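The Kelloston Notice

The Kelloston Records Office wishes to inform all staff that the archive server will be out of service from six o'clock this evening. Requests received after that hour will be held in the order of their arrival. Staff are reminded that the archive server has no opinion of them.

The last sentence had been struck out by the Deputy Registrar, Manon Kennedy, and then restored in pencil by someone else. She did not pursue the matter. The notice was posted on the second floor beside the elevator, where it joined the notice concerning umbrellas.

At five minutes past six, Mrs. Kennedy went down to Room 13 to witness the work. The regulations required a witness whenever a machine holding civil records was opened, and the form supplied for the purpose had a line for the name of the technician, a line for the name of the witness, and a large box marked Remarks. In 11 years the box had never been used.

Zachary Ouellet had already removed the cover and laid the screws in a saucer from the staff kitchen. He explained that the old processor had failed and that its replacement had to be set down level, in the correct direction, and without any sliding. The pins in the socket were very fine. A bent one could seldom be put right.

"And the records?" said Mrs. Kennedy.

"The records are on the drives. The drives are fine. They just have nobody to read them."

She wrote this down, and then considered whether it belonged under Remarks. 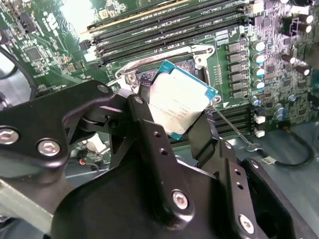

The archive held 534 volumes of births, marriages and deaths, all of them copied under her supervision when she was a junior clerk. Her own marriage was in volume 374. Her husband's death was in a later one, and she had entered it herself, on an ordinary afternoon, because the clerk on duty was at lunch. She had never asked to see the page again. It had been enough to know that the office could produce it on request.

"Is there a great deal of force involved?" she asked.

"In the lever, yes. It always feels like too much." He looked up. "You may want to turn away for that part. Most people do."

Mrs. Kennedy replied that a witness could not turn away – that was the substance of the appointment.

The lever went down with a small dry creak. At twenty minutes to eight the fans started, and a line of white text came up on the monitor, followed by another. Mr. Ouellet signed the form and passed her the pen.

She signed. After some thought she wrote in the large box, in the upright hand she had been taught for the registers, that the work had been carried out with care. Then she asked him, if the system was now accepting requests, whether she might submit one.

"You'd be first in line," he said, and gave her the chair.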